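How the Lalleck Club Teaches a Gripper

A robot gripper does the job of a hand. It closes on an object, holds it, and lets go. At the Lalleck robotics club, students in grades five and six work on a project called Simard. Its goal is to teach a gripper to pick up small things.

First, a person does the job with a hand-held gripper. A camera on the tool records what the gripper faces. One try is called a demonstration. The club plans to record up to 500 of them.

The black pad is soft and shaped like a V. A soft pad can bend a little when it presses on an object. The black-and-white square is a marker. A computer can find its bold shapes in a picture and work out where it is.
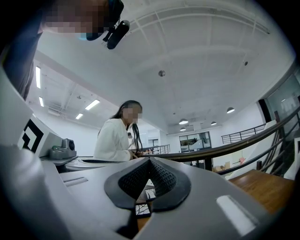 What happens to the recordings?

Students check each recording and remove the bad ones. A try is bad if the object leaves the camera's view. In May the club checked 164 recordings and removed 66.

The rest go into a computer program. The program compares them and looks for patterns, such as when to close the gripper. This step is called training.

Word to know

Demonstration: one recorded try at a job, used to train a robot.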